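Buying and Budgeting for a Robot Arm: Frequently Asked Questions

Last changed: 21st October

These questions come to us from small labs, schools and workshops which plan their first arm station. We at Roltovow do not sell arms. We help with the plan and the budget, and after the purchase we help with the installation. If your question is missing, please write to us and we will try to add it.

What belongs in the budget besides the arm itself?

More than most people write in their first list. The arm is one line. Then come the controller, the gripper, the base or pedestal, the cameras with their stands, the computer, the cables, the emergency stop, the delivery, the insurance and the training of the staff. In the plans which we have made with our customers, the arm and its controller took 60 percent of the total on average. If your first list shows a much higher share, please check which lines are still missing.

Do we have to buy the gripper from the same maker as the arm?

No, but it is easier for the first station. A gripper from another maker needs a flange that fits, a cable that fits, and software which both sides support. Ask for all three in writing. We had one customer in Graltbridge who received the right gripper with the wrong flange plate, and the station stood still for the whole of October.

Should the arm stand on a table or on the floor?

It depends on what it must reach. A table is good for small parts. For shelves, cabinets and other furniture, a base on the floor brings the arm nearer to the low places. Please check the floor also. On carpet you must ask the maker of the base what is allowed, and it can be that a steel plate under the base is needed. This plate is cheap, but it has to be ordered, and it is heavy to carry up the stairs.

How much should we plan for the objects which the robot will work with?

Very little, compared with the rest. For household tasks, second-hand furniture and small things are good enough. A bookcase with open shelves, some used books, an old telephone, a clock and a watering can make a good first set, with very different shapes and weights. Buy them in one trip and write them in the budget as one line called "objects". Keep a small reserve in this line for replacements.

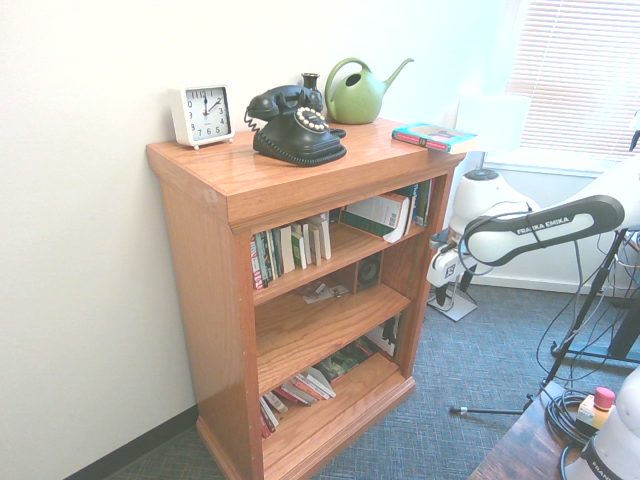

Tai wrote to us that this line was the one his office refused. The purchase form of his school had no category for used furniture, and a second-hand shop could not give him an invoice with a tax number. In the end he bought the shelf new, at a higher price, and the form was accepted the same day. He asks other readers to speak with their purchasing office before they look for bargains.

We thank him for this, and we have added the point to our planning sheet. If your office needs an invoice with a tax number, ask the shop about it before you choose anything.

One arm or two?

If your task needs two hands, you need 2 arms and there is no way around it. If you are not sure, buy one and leave the space for the other. Leave also the power outlet, the network port and a free place for the second controller. The second arm does not double the budget, as the computer and the cameras can often be shared. The safety check must be done again for the full station.

How long does it take from the order to the first working day?

In our last plan it was 63 days, counted from the signed order. The arm was not the slowest item. The slowest item was the stand for the cameras, which we had ordered late. Please order the small things together with the large ones.

Where should the emergency stop be placed?

Where the person who runs the arm can reach it without standing up and without passing in front of the arm. Ask for a cable long enough for this. A longer cable is a small cost when it comes with the order, and an annoying one when it must be bought alone.

Is it better to lease?

For a project with a fixed end, leasing can be good. Read what the contract says about damage to the joints and who pays the transport back. For longer use we usually advise buying. Some public funders accept only one of the two, so check the rules of your grant first.

What is the Jimley sheet?

Jimley is the name of our planning sheet. It is a table with one row for every item, its price, its delivery time and the person who must sign. You can fill it in without our help. We send it free of charge by email, and we read the filled sheet one time without cost. Please allow us two weeks for the answer.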